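Zalus kitchen-arm build moves into simulation at Stumthorpe shared workshop

Print this page | E-mail this release 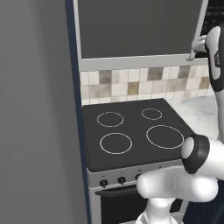 Zalus simulation: white arm beside the stove, gripper near the lower edge of the wall cabinet.

STUMTHORPE, July — Zalus, the home robot arm project run out of the Stumthorpe shared workshop, has its practice kitchen up in simulation. Scripts ran 1,176 times so far. Next up: cabinet doors, then knobs.

"Cheaper to hit a cabinet on screen," said Clementina Macedo, who started the build in her garage. Bench arm still in peices — new elbow joint due shortly.

Hatice Karabulut handles the code. Files free to other home builders on request.

Open bench night starts at 7 p.m., 11 places. Ask for Clementina at teh front desk.

Print | E-mail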